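Autoroute : vous restez à droite ou pas ?

Forum Conduite et trajets > Vie sur la route

Ungate
Posté le lundi 3 juin 2024
Salut tous. 202 bornes hier pour rentrer, et toujours la même chose, trois voies, la droite libre et tout le monde au milieu. Je me rabats, je roule à 110, et je passe pour un escargot qui double par la droite. Vous faites comment vous ?

Fovau
Tu te rabats et puis c'est tout. Le code est clair. Après doubler par la droite non, faut pas.

Sitompul
Pas d'accord avec "c'est tout". Si ça roule en file tu doubles pas, tu suis ta file. Par contre trafic fluide = tu leves le pied ou tu vas chercher la gauche.

Ungate
Ouais enfin traverser deux voies pour un type à 105... Le tronçon dont je parle c'est celui avec la séparation en béton au milieu, large, bien droit et puis une courbe douce au fond. Pas grand monde devant.
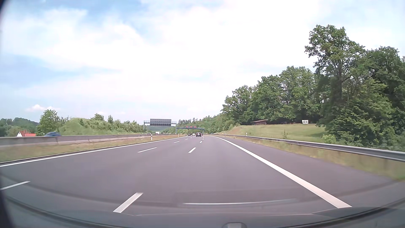
Et même là, personne ou presque à droite. Moi j'y reste, bien calé, limiteur mis, et je garde mes distances.

Nonitz
La droite est souvent défoncée par les camions aussi. C'est pour ça que les gens l'évitent.

Fovau
Pas sur ce bout là, le bitume à l'air nickel. Mauvaise excuse.

Nonitz
Je parlais en général, détend toi. Chez moi en février y avait des trous partout.

Sitompul
Perso je reste au milieu si je rattrape quelqu'un dans les 9 secondes, sinon à droite. Zigzaguer sans arrêt c'est pas mieux.

Fovau
9 secondes lol, tu chronomètres ?

Ungate
Bon je vois que c'est pas réglé. Je repars vendredi, je testerai la méthode Sitompul.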